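# How to Buy a Robot Arm (Without Spending All the Money on the Arm)

Suppose you want a robot that picks things up. Perhaps you want it to tidy toys off a table, a job humans have been avoiding for as long as there have been toys.

You have £3000. This sounds like a lot, and if you were buying crisps it would be. In the world of robots it is a sum that makes salespeople smile politely and show you the smaller catalogue.

The makerspace in Irkham had exactly that much to spend when it planned its robot corner, so we'll borrow its shopping list and poke at it.

## The arm

Everybody starts with the arm, and fair enough, it's the exciting bit. Irkham chose a small tabletop one called the Haruna, at £900. It has a base that bolts down, some joints that bend, and a wrist at the end with nothing on it.

Read that last part again. **Nothing on it.** Many robot arms are sold without hands. You open the box and find you are the owner of a very expensive elbow.

Before you pick an arm, ask:

- How far does it need to reach? Measure your table. Then measure it again, with the arm's base standing on it, taking up room.
- How heavy is the heaviest thing it will lift? The hand counts too. So does the camera, and so do the cables.
- Will it be working near people? Slow and gentle is better than fast and sorry.

## The hand

A robot's hand is usually called a gripper. The commonest kind has two fingers that open and close, like tongs. There are hands with five fingers, which look marvellous and cost more than the rest of your robot corner, including the corner.

Two fingers will do a surprising amount. They can hold a block, a sponge, a toy or a spoon. They are not much good at grapes.

Fingertips wear out, so buy spares. Irkham gets its tips from a shop called Hasia, at £20 a pair, and put three pairs on the list. That makes £60. One grown-up said three pairs was too many. She was in charge of the spares box later on, and she has stopped saying it.

## The eyes

A robot without a camera can still move. It just does the same thing every time, whether or not anything is there to be picked up. If you have ever reached for a glass of water in the dark, you know how that goes.

You could put a camera on a stand looking down at the whole table. You could also fix a small one at the wrist, so that it rides along and sees whatever the fingers are about to touch. A wrist camera is handy for the last little bit of reaching. It also goes wherever the hand goes, and the hand often goes right up to things.

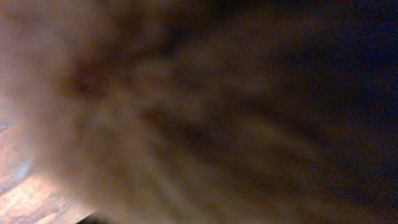
*Very close up: the view from a camera at the gripper.*

When something is too near a lens it goes soft and smudgy. Try holding a biscuit against your own eye. (Then eat the biscuit. Science is over.) The robot's computer has to decide what to do from all its pictures, the smudgy ones as well as the sharp ones.

So when you shop for a camera, look for the **closest focus distance**. It is normally hiding near the bottom of the page, in small writing, under a lot of big writing about how many colours the camera can see. And if there's money for two cameras, one close and one further off is a sensible pair.

## The light

Lamps are dull to buy and you should buy one anyway. Robot arms make shadows, just as your arm does when you draw, and a shadow can lie right across the thing you're trying to see. One lamp gives you one dark shadow. Two lamps on opposite sides give you two paler ones, and most cameras find those easier to live with.

## The things it will pick up

This line is missing from nearly every budget we have seen, as though the robot were going to practise on air.

It needs objects. Look in the toy box first, as that costs nothing. Choose a mixture: something hard, something squashy, something shiny, something with awkward bits sticking out. Toy trucks are excellent. They have wheels, so they roll off if you nudge them, and they have a front and a back and plenty of edges to get wrong.
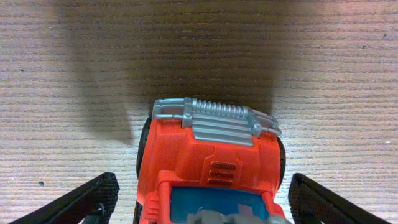
Width is what matters most when you choose. Every gripper has a widest opening, and the seller will tell you what it is. An object that's only just narrower than that leaves hardly any room for missing, and robots, like people putting keys in locks, miss. Take a ruler to the toy box and leave a comfortable gap on both sides.

## The boring pile

Here come the things that quietly eat a budget:

- a table that doesn't wobble
- clamps or bolts, so the arm stays where you left it
- a big red stop button that everyone can reach
- a computer, unless you already have a decent one
- cables, then longer cables, after you find out how short the first ones were

Go on a small hunt for prices and write each one down next to its item.

## Do the sum

Take the arm and the spare tips away from the money.

£3000 − £900 − £60 = **£2040**

That has to cover the gripper, the cameras, the lamps and the whole boring pile. Keep a bit back, too, for whatever you forgot. Irkham forgot the delivery charge. The makerspace at Indis, which copied Irkham's list in September, copied that part as well.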